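致:Fitzsimmons 基金 项目办
发自:Drikamgate 社区电脑再用项目
事由:本期进度报告
2018年4月11日

赶着写的,格式请包涵,表格另附。先说结论:旧机翻新这块按计划走,课程这块落后,钱还够,有两件事要请你们批。

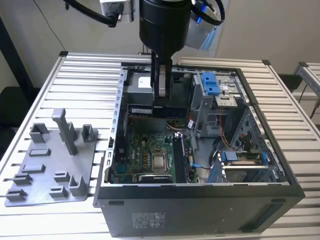
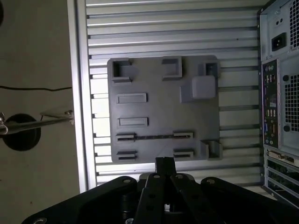
拆机检查环节,台式机:上图侧板已拆下,下图可见机箱背面。

Hạnh Đào 看完初稿回了一句,说翻新数字好看归好看,基金那边真正要看的是机器发下去以后有没有人用,回访那一节不能只写两行。她讲得对,所以回访往前挪,放在第一节,也写长了。

一、回访

发出去的机器我们原定一个月后打电话回访,实际上拖了。原因是登记表上的电话很多不对,有的是孩子填的,有的号码少一位。Oranuch 一个个去核,核完才开始打。

打通的家庭里,情况大致分几种。有孩子上学的,用得最勤,写作业、查资料、交老师布置的文档。老人户就不太行,好几位说开过一次,后来弹出更新提示,不敢点,就关了再没开。还有一户整机放在纸箱里没拆,说家里没有网线口,等房东来装。

网络问题比我们申请书里估计的严重得多。当时写的是“大部分家庭已有宽带”,这句话现在看是想当然了。不少家庭只有手机流量,台式机根本连不上。临时办法是配无线网卡,但网卡不在原预算里,见第四节。

老人户的办法:Wing-yan 做了一张大字单子,一面是开机关机,一面是“看到这几种窗口怎么办”,塑封,跟机器一起送。第一批印好了,上礼拜开始放进箱子。有没有用还不知道,下期报。

投诉也有。主要是风扇声音大,还有键盘少键帽。键盘的事是我们自己的错,装箱前没人检查外设,只查了主机。现在装箱单加了一栏,签字的人要写名字,不许只打勾。

二、翻新

本年度目标2,000台,到报告日累计完成2,677台。超额了,但请不要直接拿这个数字去对外宣传,理由如下。

一是里面包含 Clasham 那批办公室淘汰机,型号统一,基本上擦干净、换硬盘、装系统就能走,速度自然快。这种批次明年不一定还有。二是“完成”指的是通过检测入库,不等于已经发到家庭手里。库里现在还压着一批没显示器的,主机好好的,发不出去。显示器捐得少,捐来的又有不少是坏的。

流程上有几处改动,记一下:

收货登记改在门口做,不再先搬进库房。以前搬进去再登记,经常跟已检的混在一起。
硬盘一律先清除数据再进检测,清除记录跟主机编号走,纸质和电子各留一份。捐赠单位越来越多问这个,有记录好回答。
内存不够的先集中放,等配到同代的再一起装,不再一台一台去翻零件箱。翻零件箱太费时间了。
电源有异响的直接报废,不修。这条有争议,Arlo 觉得有些只是风扇脏,清一下就行。讨论下来还是按报废走,送到家里的东西不冒这个险。
主板电容鼓包的同上。

报废件交给有资质的回收商处理,单据都在附件里。有一张单据日期写错了,已经请对方重开,重开的还没寄到,先附了旧的,请注意。

三、课程

这一块落后,不绕弯子。

原计划每期开入门班和维修班各一个。入门班开了,维修班推迟到现在还没开成。直接原因是场地,原来答应给我们用的教室在重新铺地,工期一拖再拖。间接原因是讲师,Marcus Baptiste 一个人带两个班本来就勉强,他自己也提过好几次,我们没当回事,应该早点找第二个人。

入门班的情况还可以。报名的人比座位多,排了候补。出勤前半段好,后半段掉得厉害,一到雨天就更少。问了几位没来完的学员,多数是下班赶不过来,不是课不好。晚上的时段往后挪了半小时,挪了以后好一点。

课程内容做了删减。原来有一节讲表格软件的公式,讲完大家都很懵,换成了怎么填网上的表,预约挂号、交水电、看孩子学校的通知。这节反应最好,有学员把母亲也带来听了。打算下期拆成两节。

教材还在改。现在用的那本截图是旧版系统的,跟教室里的机器对不上,学员找不到按扭在哪。新截图 Wing-yan 在补,补了一半多。

维修班的补救方案:场地改用库房旁边那间,白天检机,晚上上课,桌子不用另外买。工具够用,螺丝刀要再添一些。第二位讲师在谈,人选还没定,定了马上报上来。

四、经费

总体没超。分项有出入,主要是这几处:

运输费超了。送货上门的比例比估计的高,很多家庭没有车,自己搬不走一台主机加显示器。
零件费低于预算,靠的是 Clasham 那批机器拆东补西。
场地费没花出去,原因见上。
印刷费略超,塑封比想的贵。
软件费持平。库存系统 Plillix 的年费已经付了,发票在附件。说句题外话,Plillix 导出的表格中文会乱码,附件里那份是手工改过的,如果看到奇怪的字请告诉我们,不要以为是数据错了。

请批的事:

其一,从场地费结余里调一部分买无线网卡,先买100个。报价单附后,比了几家,选的不是最便宜的那家,最便宜的那家没有保修。

其二,同意维修班延到下一期结束前完成,不另外加钱。

两件事都比较急,特别是网卡,库里有现成的机器在等着配。如果项目办这边需要开会才能定,能不能先口头给个意向,我们好跟供应商谈。

五、人手

检机的固定人手有2位,其余靠轮班。轮班的人来来去去,每次都要重新教,带人的时间比检机的时间还长。后来把检测步骤写成一页贴在墙上,从通电到装系统一条条往下走,卡在哪一步就写在便签上贴机箱外面,下一班接着做。比以前好,起码不会同一台机器被查三遍。

Arlo 四月底要请假一段时间,检测这边由 Oranuch 顶,她原来做的回访电话要找人接。还没找到。如果基金其他项目有闲一点、会讲两三种话的人,请务必介绍。打电话这个活,语言通不通差别太大了,有几户就是听不懂我们在问什么,说了声谢谢就挂了。

六、下期要做的

把没显示器的那批处理掉,要么募显示器,要么拆零件,不能再压着占地方。
回访补打,特别是老人户,看大字单子有没有人看。
维修班开课。
教材截图补完,送印。
登记表重做,电话栏改成两个号码,当场拨一次确认。
跟 Clasham 谈明年有没有下一批,对方口头说有可能,没有书面的东西。

附件清单:经费明细表、报废单据、数据清除记录汇总、网卡报价、入门班签到表(后两次的签到表扫描得有点歪,原件在我们这里,要看可以寄)。

有问题请直接打办公室电话,邮件这两天回得慢,都在库房里。

Drikamgate 项目组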